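Home Posts About Ship notes Links

Search this blog Go

Six weeks on the Kiren

I joined the Kiren at Mullow in March as third officer, on a contract that was meant to be three months and ended at half that. She is a small general cargo ship, 98 metres long, and most of her work is short runs with timber, bagged fertiliser and the odd load of steel coil. I had come from larger ships, so it took me a while to get used to being in port every few days.

The main thing people ask me about coasters is sleep. We kept six on, six off between the master and the chief mate, and I was fitted in around them because I was an extra body. On paper that gave me decent rest. In practice a port call landed in the middle of it nearly every time, and the pilot always seemed to be booked for 0300.

Emiliano Arellano was chief mate. He did the cargo plans by hand first and then put them in the computer, and he made me do the same. I grumbled about it for the first week. By the second I could see a mistake in the trim before the software flagged it.
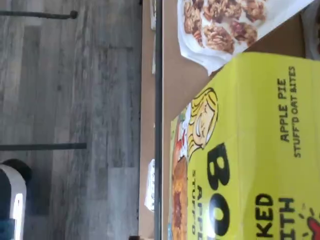 The longest stop was at Vurnora, where we waited for a berth. We had 712 tonnes of bagged fertiliser to discharge and the agent, Rochelle Ambrose, kept sending us new times. First it was the morning tide, then the evening one, then the morning again. It rained on and off, and with that cargo you can't have the hatches open in rain, so even once we were alongside there was a lot of standing about looking at the sky.

I used the time to go through the lifesaving gear. One of the immersion suits had a zip that stuck, and two lifejacket lights were close to their expiry date. Soledad Salinas, our master, ordered replacements through Contreras and they came aboard the next afternoon, before the berth did.

The ship was sold while we were there. The new owners are bringing their own crew, so we were all paid off at the end of the discharge. I got my full leave pay and a lift to the station.

I have a start date on another coaster, slightly bigger, with a proper third officer's cabin. Before that I need to renew my medical and do the refresher for advanced firefighting. If anyone has done the course recently, let me know whether they still want you to bring your own boots.

Contact | Copyright Dayana Tovar | Back to top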